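Quick one tonight, soil results came back and I want to get this down before I forget it all.

So the lower field. pH is fine, better than I thought. Potassium low, again. Sulfur low, which is new for us. I had budgeted for one spring pass of the usual blend and now I'm looking at a split, half at planting and half when the corn is knee high. More diesel, more hours. Not thrilled.

Called Sudwood for a price. $412 a ton for the plain stuff, 700 for the coated. Seven hundred! I know the coated is suposed to save you the second trip, and maybe it does on heavier ground. Ours is sand on top of more sand. Last year we got 3 inches of rain in one night and I'd bet half of what I put down ended up in the creek. 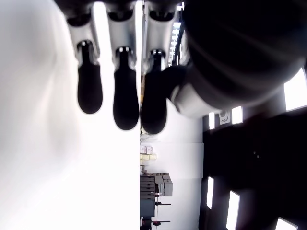

Fergal Gilmartin up the road ran coated on 14 acres and says he'd do it again. His corn did look good in August. But he also has irrigation, and his dad put manure on that ground for years, so who knows what did what. He's promised me his yield maps. Still waiting, Fergal.

What I'm leaning toward: coated on the two worst strips by the Anghel line, plain everywhere else, flags at the ends so I dont lose track. Tissue samples in June. If I can't see a difference by then, that's my answer for next year.

Need to order in December to get the early price. Also the spreader needs a new chain. More on that when the part shows up.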